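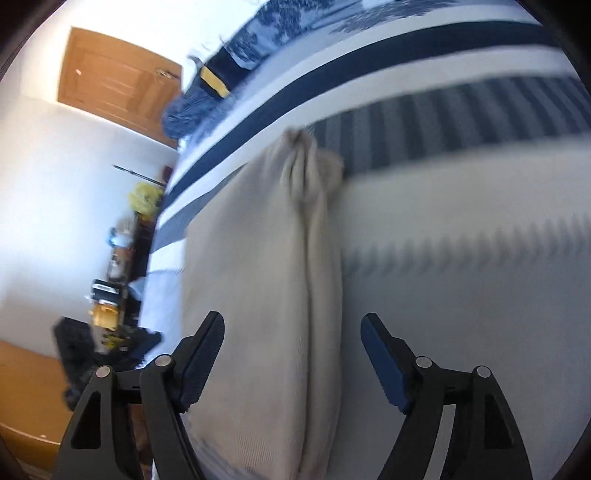
Figure 3. Ribbed beige item on patterned bedding before folding. The upper end is gathered and a long crease separates the flat panel from the rolled side.

4.2 Items that arrive at the bed unsorted

In most of the households we studied, folding was done on a bed. Tables were used for small things such as dishcloths and socks, but anything longer than a forearm was usually carried to the bedroom and dropped on whatever covering was there. The bed is wide and low, and it is close to the drawers. It is also soft and often patterned, and both of these affect how easily a person can tell what state a piece of cloth is in.

Figure 3 shows a case that came up often in the Dalside set. The cloth has been put down lengthwise. One side of it lies broad and flat, while the other is rolled into a narrow fold along a crease that is nearly straight. The upper end is bunched and twisted, with short pleats running down from it. We coded this state as "half-open": enough of the cloth is flat to suggest a direction for folding, but at least one end has to be opened out before a first fold can be made.

Our coding sheet had 4 states for a single item: flat, half-open, bunched and balled. Two coders worked separately and then compared sheets. Most of their disagreements were between half-open and bunched. The written rule was that an item counted as half-open if one panel could be followed by eye from one end to the other without a break. Under that rule the item in Figure 3 is half-open, since the left panel is continuous below the twisted tip. An earlier version of the rule asked whether the coder could name the garment, and we dropped it in June after a trial round. Coders could often name a garment from its color or knit alone, even when it was tightly balled, and could fail to name one that was almost flat.

The item in Figure 3 was entered under "knit or ribbed, type not stated." We kept this category for any piece whose neck, sleeves or waistband could not be identified. It may look like a weak entry, but forcing a choice between top, legging and scarf gave worse agreement in the trial round and added nothing to the analysis of states.

4.3 The surface under the item

Of the 1387 items in the full set, 830 were coded on a bed or a bedding-covered surface. The rest were spread over tables, ironing boards, sofas and floors. For each bed item we noted whether the covering was plain or patterned, and whether the item was lighter or darker than what lay next to it.

Patterned coverings caused two kinds of trouble. The first was at the edges. Where a hem crossed a stripe, coders sometimes followed the stripe for a short way and recorded the hem as longer than it was. Bedding like that in Figure 3, with a solid navy stripe and a band of slate and grey bars, gives many such crossings. The beige cloth stands out well against the dark colors, so the border on the upper left is easy to follow. Against the off-white band on the right the difference is smaller, and it is the rolled fold that marks where the item ends.

The second kind of trouble was with layers. A strip of pale bluish-grey fabric shows under the lower hem in Figure 3, and strips like this had to be coded as either bedding or a second item. The color is close to colors found elsewhere on the bed, and one view does not settle the matter. We entered such cases as "unclear, under item" and left them out of the layer counts. Coders were told not to guess from the usual contents of a laundry load.

Bent stripes were also of some use. A cover that has been pulled tight before folding tends to show its bands straight, and one that has been left loose shows them curved or leaning. We had planned to use this as a rough measure of whether the bed had been made first, but the viewing angle bends the bands as well, and the wide views we worked from made the two effects hard to separate. The measure is not reported.

4.4 First moves

For half-open items, we recorded which part the person dealt with first. The choices were the gathered end, the rolled side, the flat panel and the whole item (picked up and shaken out). Shaking out is quick and needs no decision about where the edges are — it also undoes whatever flat area the item already had. We therefore coded the state again after each shake, as a new entry under the same item number.

Ribbed knits needed one further rule. The ribs run in a single direction and can be used as a guide for the first lengthwise fold, but only where they are visible. Where the ribs could be seen on just part of an item, as on the lower part of the cloth in Figure 3, coders marked the direction from that part and did not extend it into the gathered end.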